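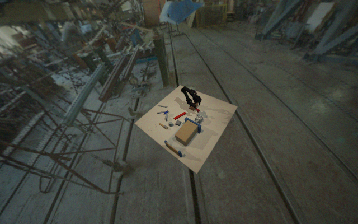
Un bras articulé au-dessus de son plateau. Image de synthèse.

Prix Barnen du court métrage – appel à jurés spectateurs

Le Prix Barnen cherche 13 personnes pour regarder des films que presque personne n'a encore vus, en discuter longuement et remettre à la fin un trophée que les lauréats ne savent jamais où poser. La fonction est bénévole. Le prestige est réel, du moins dans le périmètre du hall.

L'an dernier, nous avons reçu 317 films. Le jury professionnel en avait distingué un, le public un autre, et la presse locale un troisième, qui n'était pas en compétition. Nous avons donc décidé de créer un vrai jury de spectateurs, doté d'un vote qui compte dans le palmarès et d'une salle chauffée pour délibérer.

Ce que vous ferez

Vous verrez l'ensemble de la sélection officielle, en salle, à la Maison Sutherland. Les séances ont lieu l'après-midi et en soirée. Vous noterez chaque film sur la plateforme Gindex, qui refuse les demi-points et se déconnecte volontiers au moment de valider : prenez vos notes sur papier. Vous participerez ensuite à trois délibérations, dont la dernière se prolonge traditionnellement jusqu'à ce que le gardien éteigne le couloir.

Le jury des spectateurs attribue le prix du meilleur film, le prix d'interprétation et une mention spéciale. Cette dernière n'est pas obligatoire. Elle a pourtant été décernée chaque année, parfois deux fois.

Vous assisterez aussi à la cérémonie de remise. Prévoyez une tenue correcte et un dîner avant de venir – les discours sont plus longs que les films, et le buffet ouvre après.

Qui nous cherchons

Aucun diplôme n'est demandé. Avoir étudié le cinéma n'est pas éliminatoire. Nous aimerions un jury qui ressemble un peu à la ville : des gens qui vont au cinéma toutes les semaines, d'autres qui n'y ont pas mis les pieds depuis la naissance du petit dernier, des lycéens majeurs, des retraités, des gens qui n'aiment pas les films lents et sont capables d'expliquer pourquoi à quelqu'un qui les adore.

Il faut avoir 18 ans révolus, comprendre le français et accepter de lire des sous-titres. Il faut également n'avoir aucun lien avec un film inscrit. Par lien, nous entendons : l'avoir réalisé, produit, monté, financé, y avoir prêté sa cuisine ou être marié avec la personne qui a fait l'une de ces choses. La figuration de dos reste à l'appréciation de l'organisation.

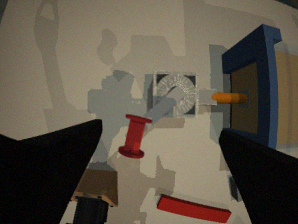
Janonus, ancienne jurée, nous a écrit que l'on arrive persuadé de reconnaître un bon film en cinq minutes et que l'on repart en ayant défendu jusqu'à l'enrouement celui que l'on voulait éliminer le premier soir ; elle ajoute que les fauteuils du fond sont meilleurs.

Ce que nous offrons

Un badge, l'accès à toutes les projections, le remboursement des transports en commun sur justificatif et un forfait repas de 200 euros pour la durée du festival. Pas de tapis rouge. La moquette de la Maison Sutherland est bordeaux, ce qui, sous un certain éclairage, revient au même.

Comment postuler

Envoyez-nous une lettre d'une page au maximum. Dites-nous qui vous êtes et parlez d'un film primé, n'importe lequel et à n'importe quelle époque, qui selon vous ne méritait pas son prix. Les lettres expliquant que tous les prix se valent seront lues avec politesse. Joignez vos disponibilités et un numéro où vous répondez.

Les candidatures sont à déposer à l'accueil de la Maison Sutherland ou sur Gindex, rubrique « Jury spectateurs », avant le 21 novembre 2019 à minuit. Le dépôt papier ferme avec l'accueil, à 18 heures.

Les personnes retenues seront prévenues par téléphone avant la fin du mois. Les autres recevront un courriel et une invitation pour deux à la séance de leur choix, hors cérémonie.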